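Workstation Refurb Bench at Fisadside: Your Questions

Can I bring in my own tower?
Yes, please do! Old workstations are great fun to open up, and there's room for 2 at once.

Do I have to take the cards out first?
No, leave everything in. Finding out what's in there is half the fun!

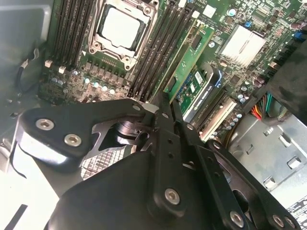
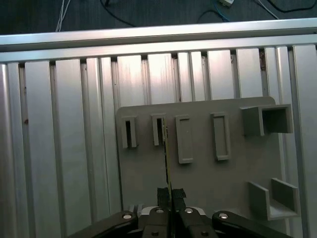
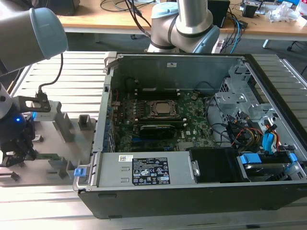

First and last: inside an open desktop computer. Middle: the gray slotted board.

Where do spare memory sticks go?
In the Söderlund bin by the door. We've sorted 200 so far, and we'd love more.

Is there a fee?
None at all. Just bring a screwdriver you like!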